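## 4. Recording folding episodes with the Seston protocol

This section covers the T-shirt folding task used in the Senia study. Finish the arm calibration in Section 3 before you start.
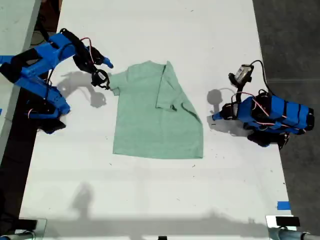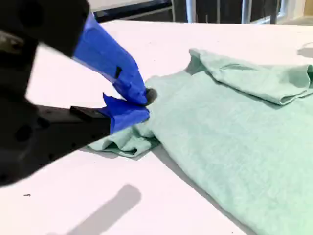

Our policy is trained on short segments: one grasp, one fold, one release. Eusebio Alcaraz compared this with training on whole episodes in January, and the short segments needed fewer demonstrations to reach the same fold score. The steps below keep the segment boundaries clean enough for the labeling script.

1. Clear the middle of the table and lay the shirt flat, neckline toward the far side.
2. Smooth out large wrinkles by hand. Leave small ones in place. The policy has to learn to deal with them.
3. Send both arms to the ready pose and wait for the status line to read `READY`.
4. Start recording. Hold the arms still for 3 seconds before the first move.
5. Close one gripper on a sleeve, lift it just clear of the table, and carry it inward over the body of the shirt.
6. Open the gripper fully before backing away. A half-open gripper drags the cloth, and the script will mark the segment as failed.
7. Repeat with the other sleeve, then fold the hem up to the collar.
8. Hold still again, stop recording, and enter a score from 0 to 5.

**Caution:** Keep your hands off the table while the arms are powered. Press the stop switch before you straighten a shirt.

**Note:** Keep the failed grasps. The training set has 500 segments, and 162 of them include a second try at the same corner. When Maja Krawczyk took those out, the policy stopped recovering from missed grasps.

### 4.1 Checking a session

Run `prieto check` on the session folder. It lists any segment shorter than 18 frames, which usually means the gripper closed on nothing. Fix the labels by hand, then copy the folder to the Iddale drive.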